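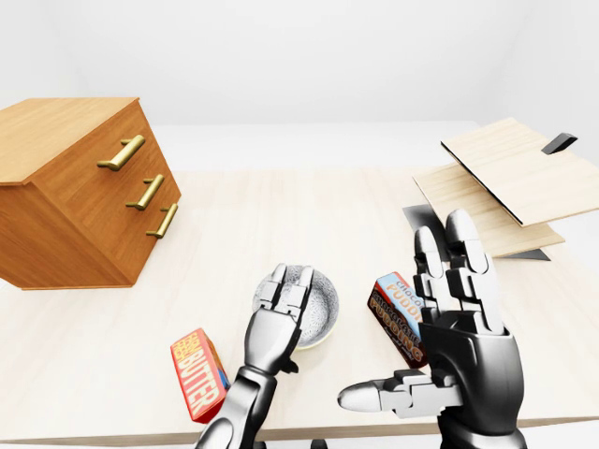
Dorley resets its two-handed cell after thumb fault

The two-handed humanoid cell at Dorley's Drukthorpe site is back in use after a fault in the right thumb held up work in May. The simulated copy of the cell has been brought into line with the repaired hardware.

Imtiaz Majumder, who looks after the cell, traced the fault to a worn cable guide in the thumb base. The joint was stopping 3 degrees short of its commanded angle and the controller was logging it as a contact. The guide was replaced with a part from Gazi, and both hands were then zeroed again from the open position, fingers straight.

The simulation needed its own correction. Its bench carries a chest of drawers, a speckled bowl and boxes of butter and chocolate pudding, and the old thumb offset had been copied into every grasp file that used them. Majumder cleared the offset and re-ran the full set on Sunday -- 90 grasps, with two failures, both on the bowl rim.

"The joint limits have to match on both sides or the logs are no use," he said.

Thumb travel will now be checked every 30 hours of running, using the routine already built into the Bruso controller. The left hand keeps its original guide and will be inspected at the next scheduled stop.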